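How to Pour From One Small Beaker to Another Without Dribbling

Posted 3/19/23 in the Kokunwood kitchen-table science pages

I love small beakers, and I use mine for everything from mixing dyes to measuring vinegar, but goodness, they do like to dribble! If you've ever tipped one and watched half of it run down the outside of the glass, please don't feel bad. It took me most of a September to get the knack.

Start by spreading a dark cloth over the table. Clear glass on a pale counter all but disappears, while on black you can follow the rim and the edges without squinting. Smooth it as well as you can (a few wrinkles won't hurt) and tape down any corner that wants to curl.

Stand your receiving beaker well in from the edge of the table. Fill the other one no more than halfway. For a 50 ml beaker I like 15 ml or so while I'm practicing, with plain water.

Now find the spout, that little dip in the lip. Hold the beaker by its sides, well below the rim, and turn it until the spout faces the way you mean to pour. Bring it over the standing beaker, close but not touching, and tip slowly. Let the stream get going before you tilt any further, and keep your eye on the lower glass. When you're done, hold the last drop over it for a moment, then turn the beaker upright in one smooth move.

Two clear beakers and a black cloth are plenty to practice with.

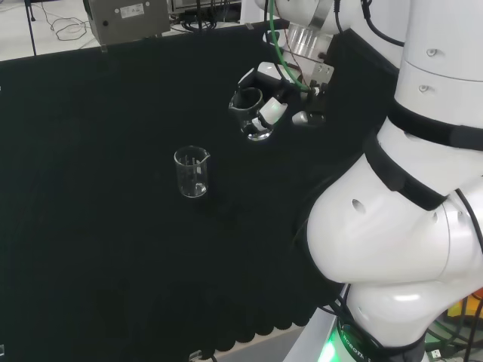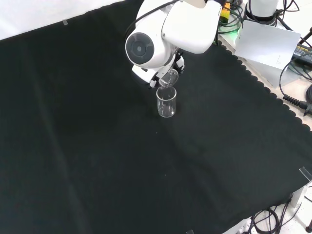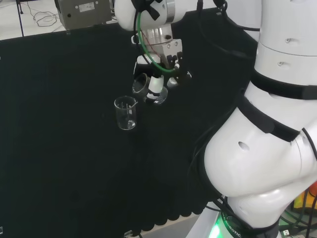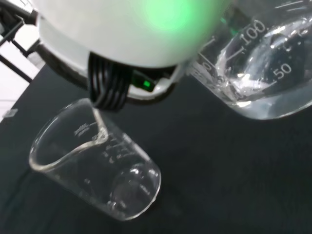 Vonditz wrote in to say that a glass rod held against the spout works even better, with the liquid running down the rod and hardly a splash, and that a wooden chopstick will do in a pinch if it's only water.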